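Chapter 11
The Room That Does Everything

Most of this book has been about rooms with a single job. A kitchen knows it is a kitchen. A bathroom, whatever its other failings, is rarely asked to host a product launch. In this chapter we turn to the large open room, which is a workshop in the morning, a meeting place by noon and a storage problem by four o'clock, and which is usually described in the lease as "flexible".

Flexibility is a fine word. In practice it means that the walls are white, the furniture can be moved, and whoever moved it last has gone home. The student of interiors will meet such rooms constantly and should learn to read them from the top down, starting with the parts that can't be shoved into a corner.

The ceiling comes first. Our opening case has a high one, with white corrugated panels and the beams left showing, a finish that clients call industrial and their heating bills call something else. Next comes the mezzanine. The Dokport conversion, which we study in detail in section 3, gained 288 square metres this way out of a total of 1,648, and the tenants spent the first winter arguing over who got to sit up there with the warm air.

A mezzanine brings a staircase, and the staircase is the one piece of joinery in the building that every visitor will judge. Dark wood against white walls is a safe choice and a good one. It gives the eye somewhere to rest, and it hides scuffs. Railings are commonly black, for much the same reasons.

Last comes the furniture, where budgets go to die. The round table deserves special mention. It has no head, so no one can sit at it, and it refuses to line up with anything. It also attracts small crumpled objects, as all horizontal surfaces do, and a white top will display each of them to the whole room.

Before you read on, look over the room on this page and decide which parts you could change in an afternoon with one helper. Write your list in pencil. You will be asked to revise it at the end of the chapter, after the Panasiuk method has coloured your opinion of tables.
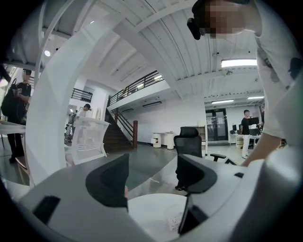
11.1 Fixed, Heavy and Merely Stubborn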